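September, evening session, back at 21:40

Third session at Mackay since the grass was cut. Ground firm at the Anness Road end, soft in the six-yard box at the other. Studs: 16 mm aluminium at the back, moulded would have done at the front.

Worked on starting position for crosses from the left. Hamidreza Fallahi wants me half a yard further off the line and more open at the hips, so that I can see the back post without turning my head. He served 89 balls, inswingers first, then flat ones driven to the penalty spot. Punched too many of the inswingers. Contact was good but direction poor; four went straight back to the edge of the area. With two fists the ball goes where the shoulders point, and mine were still pointing at the corner flag.

Second block was distribution. Side volley to the right touchline is fine. Off the left foot it drifts inside after the halfway line, and the cause is the drop: I release from chest height and the ball turns before I hit it. Lower drop, arm straight. Better by the end, not fixed.

No shooting tonight. Left wrist taped, two turns over the thumb joint, no pain on catching. Slight stiffness when pushing up off the ground.

Watched the first half of the Kokent match again after tea. Their number nine stands on the keeper at corners and backs in as the kicker starts his run. I need a defender on him from the whistle - will raise it before we travel. Jinenell lost a goal to exactly this last month. 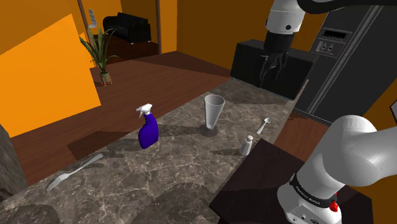

Worktop with spray bottle, glass, salt, spoon and fork.

Gloves rinsed in lukewarm water and hung palms out. The older pair is finished at the right index finger and goes to training use only. Weight before bed unchanged. Alarm set for 6:15, stretching only, then wrist again without tape.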